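Keeping Track of Tools and Supplies in a Shared Workshop

Most small workshops lose more to bad records than to theft. A torque wrench goes out on a Tuesday job and stays in somebody's trunk until August. A box of fuses gets bought twice. A parts check done on a fixed schedule will catch most of it.

Start with the serial numbers. Power tools, meters and chargers nearly all carry one, usually on a plate near the handle or under the battery. Write it down exactly as stamped, letters included, and put the purchase date next to it. If the plate is worn, rub a little chalk over it and wipe off the extra.

Anything without a number gets one from you. An engraving pen works on metal, a paint marker on hard plastic. Keep the format short. The Okham shop uses a letter for the room and three digits for the item, and that has covered them for 8 years.

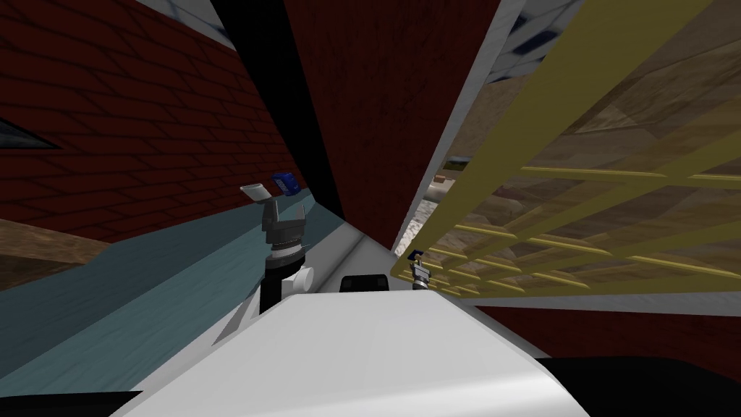 Image credit: Roos Van den Broek / Dririsard

Count in pairs. One person reads the number off the item, the other checks the list. Swap halfway through, as eyes get tired. Do one cabinet at a time and put a strip of tape across the door when it is finished. Tape stays on until the whole room is done.

Small hardware is not worth counting by the piece. Weigh an empty bin, weigh a full one, and mark both figures on the front. A full bin of M6 washers at the Lundgren shop comes to 2880 grams with the bin. When it drops below a third of that, they reorder.

Sign-out sheets should be on paper and hang where the tools hang. Five columns will do – item, number, name, out, back. Anything still out after six days gets a phone call.
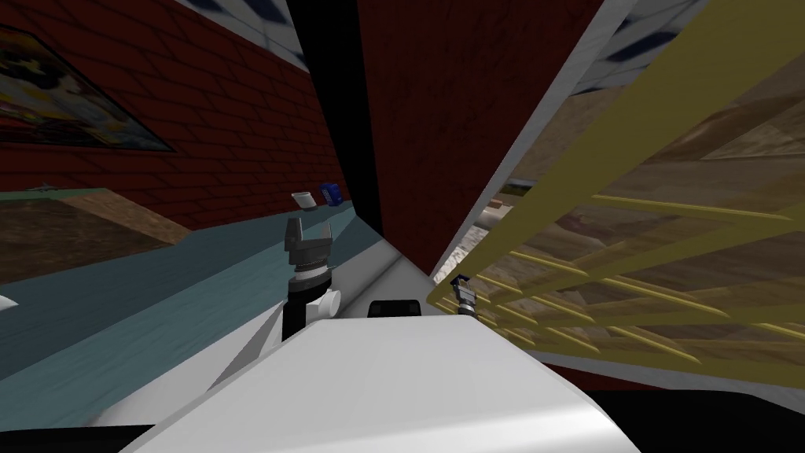 Items that come back in a box need a second look before the box goes on the shelf. Open it and read the number on the tool itself. Labels on cartons are often wrong, and two cases of the same size are easy to swap. Brunello Lombardi at Onov once stored a crate marked as batteries for a whole winter. It held sander pads.

When something can't be found, leave the line on the list and write "missing" with the month. Don't delete it. Tools turn up under benches and behind compressors, and the old entry saves you from numbering them again.

Store the finished list in two places, one of them outside the building.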